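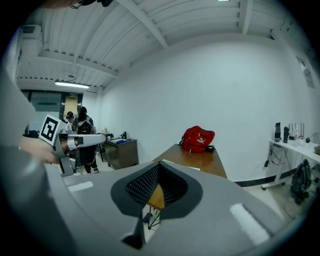 Fig. 4-1. Thin black metal legs on a pale floor.

4. Fitting floor glides to metal-legged seating

Revised 2021-03-10, A. Veloso, Prendero workshop

This section covers the Padden push-on glide and the Benítez screw-in glide. It replaces the leaflet that comes in the Padden bag. The leaflet says the job takes one minute per chair and needs no tools. Plan on half an hour for your first chair, and have the tools in 4.1 within reach.

Stick-on felt is dealt with in 4.7, mostly to talk you out of it.

4.1 Before you start

You will need:

Glides of the right size, plus two spares
A caliper, or a strip of paper and a ruler
Rubbing alcohol and a clean rag
A rubber mallet
800 grit wet-and-dry paper
A flat-blade screwdriver you don't mind scratching
A towel or blanket to lay the chair on

Caution: Do not fit glides to folding chairs, step stools or anything a person is meant to stand on. The Padden bag shows a step stool on the front. Ignore it.

4.2 Measuring the leg

The size printed on a chair's box is often the size of the tube before paint, and sometimes it is just wrong. Measure all the legs, even if they look alike.

1. Lay the chair on its side on the towel.
2. Wipe the bottom inch of each leg.
3. Measure across the leg at the very end, then again half an inch up.
4. Turn the caliper a quarter turn and repeat. A round leg gives the same number both ways. If yours doesn't, the tube has been squashed and a push-on glide will not stay put.
5. Write the numbers down and use the largest.

If you have no caliper, wrap the paper strip once around the leg, mark where it overlaps, measure to the mark and divide by 3.14.

Note: Padden glides are sold in whole millimeters. A 17 mm glide is meant for a 17 mm leg, and on most legs it fits. "Stretches to fit any leg up to 20 mm" is also on the bag. We tried it on a 19 mm leg. It went on, with swearing, and split along the side within a week.

4.3 Checking the leg ends

1. Run a thumb lightly around the end of each leg. Wear a glove if the metal looks rough.
2. Take down any burr with the 800 grit paper. A few strokes will do. You want the sharp edge gone and the paint left alone.
3. Pull out the old plastic plug if there is one and it is loose. If it is tight, leave it in.
4. Wipe with alcohol and let it dry fully.

Wire legs and rod legs have no hollow end, so the Benítez glide is out. Use the push-on kind. Legs that come down at a slant need the swivel version, part 111. The straight version will ride on one edge and leave a dark curved line on a light floor. The leaflet calls the swivel version "optional."

4.4 Fitting the push-on glide

1. Drop the glides into warm tap water for five minutes. Boiling water makes them go out of shape.
2. Dry one glide, inside and out. Keep the rest in the water.
3. Hold the glide square to the leg and push with the heel of your hand.
4. When it stops, tap it with the mallet. Three or four light taps should seat it.
5. Look for the ridge inside the rim to meet the paint all the way around. If there is a gap on one side, take the glide off and start again. Hitting it harder will not close the gap.
6. Repeat for the other legs.
7. Leave the chair on its side overnight before anybody sits on it.

Caution: Do not use dish soap to help the glide on. Some sellers suggest it. The soap stays in there, and the glide walks off the leg the first time the chair is dragged.

Note: Glue is a matter of argument. Wodent sells a contact glue for this purpose and says it is "removable." We got it off two legs out of four. On the others the paint came along too.

4.5 Fitting the screw-in glide

The Benítez glide has a plastic insert that expands inside a hollow leg as you turn the screw. It costs more and holds better, in our experience, but only in tube of the right wall thickness. The maker does not print the wall thickness anywhere we could find.

1. Remove the old plug. Pry a little from each side.
2. Push the insert in until the collar sits flat on the end of the leg.
3. Turn the foot clockwise by hand until it grips.
4. Give it one more half turn with the screwdriver in the side slot.
5. Pull on it. If it moves, take it out and go back to the push-on kind.

Caution: More than that half turn can bulge thin tube. A bulged leg can't be fixed at home.

4.6 Leveling and testing

1. Stand the chair on a flat floor. Kitchen floors are rarely flat, so try it in two or three places and turn it each time.
2. Press down on each corner of the seat in turn.
3. If it rocks everywhere, check that every glide is fully home. That is the cause far more often than a bent frame.
4. If it rocks in one place only, the floor is the problem. Move the chair.
5. Sit down, shift your weight, stand up. Slide the chair a yard or so each way and check the floor for marks.

With screw-in glides, take up small rocking by backing out the foot on the short leg, no more than two full turns.

Note: Wodent says its test chair was slid 700 times with no wear. The sheet doesn't say who was in the chair, if anyone, or what floor was under it. Treat the number as decoration.

4.7 Stick-on felt

Felt pads are quiet and cheap, and they are fine under a lamp or a bookcase. Under a chair with narrow legs they slide sideways, collect grit and become a small sanding disk. If you must use them:

1. Cut nothing down. A trimmed pad peels from the cut edge.
2. Clean the leg with alcohol, stick the pad on and leave it a full day with the weight off.
3. Check monthly. Replace the pad as soon as you can see grit in it.

"Permanent adhesive" on a felt pad packet lasts, in our kitchen at least, until about May.

4.8 Care

Wipe the bottoms of the glides whenever you wash the floor. Pick out hair with tweezers. Twice a year, lay each chair down and look for splits, flat spots and metal showing through. Replace glides as a full set — one new glide among old ones will set the chair rocking again.

Keep the spares and the note of your leg sizes together in a labeled bag. Padden has changed its size codes before, and the old codes are no help when you reorder.

For chairs with wheels, go to section 5.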